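Workshop notebook, returns and kits room, Plorkatham
6/20/19
Written by Hnat Yatsenko. Bohdan, please add your remarks at the end, not between my lines.

I write this entry longer than usual, because management asked what the arm changes for the people at the sorting tables and I want to have my own notes before I answer them.

The work itself is simple to explain. Offices that rent the Dorodell desk kits send them back to us, and we take out everything: pens, batteries, glue, tape. Good pieces go again into a kit, the rest goes to the recycling boxes. In April we handled 2,119 kits with people only. The contract says 2,000 for a month, so we were above it, but with tired hands and two persons at home with wrist pain.

Since the arm came, the evening group does not empty the holders by hand. They prepare the table, they start the program, and they stand there and look. This last part is what they complain about. Villen from the evening group told me that looking is heavier than sorting, and I believe him. When you sort, the time goes. When you look, you wait for a mistake.
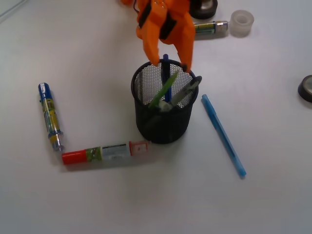
I also asked who decides when to stop the arm. The answer was different from each person. One stops it when a piece falls, one stops it only when a piece falls on the floor, and one said he never stops it, he calls Bohdan. We must write one rule for this and hang it on the wall. My proposal: the person at the table may always stop it, and does not have to explain it to the office afterward. If they must fill in a form for each stop, they will not stop.

About the pay. The old bonus was for pieces per hour. With the arm this has no sense, the person cannot make it faster. I wrote to Sorrentino in the office that the bonus should become part of the fixed pay for the evening group. No answer yet.

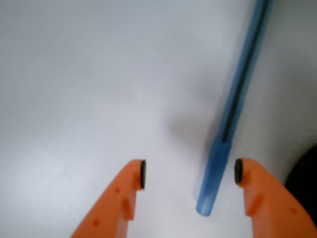
SETTINGS AND SMALL PROBLEMS

Trial on the last shift: 427 pieces, of them 136 needed a hand from the operator. This is too many to say that one person can take care of two tables, as it was written in the first plan. I crossed this sentence out in my copy.

Most of the help was with thin things. Batteries go better than I expected. Before the next trial, please clean the finger pads with a dry cloth only. Somebody used alcohol and I do not know yet if the rubber likes it.

The camera view on the second monitor is good for training new people. Leave it on also when there is no training.
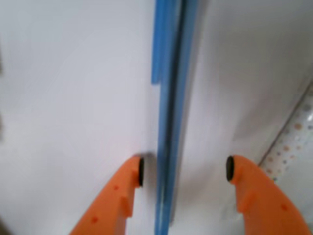 Training is for me the biggest question now. Until this year a new person learned the work in one morning, from the neighbor at the table. Now the new person must also learn to judge if a grip will be good before it happens, and this we never taught to anyone. I started to save views from the monitor for this purpose. In one of them the fingers are still open and the long blue piece between the black pads is nearer to the left one. I want to show such a view and ask: do you let it close, or do you stop? The older sorters should answer first, and the new ones should hear why. I think they know more about this than I do, and it would be good for them to see that their experience still counts for something.

To do:
Stop rule on the wall, one page, big letters.
Ask Sorrentino again about the bonus.
Change of person at the arm after each break, so that the same one does not look the whole evening.
Order spare pads.

B.H.: I agree with the stop rule. For the change after each break I need one more trained person, otherwise it is only Villen and me. Pads are ordered.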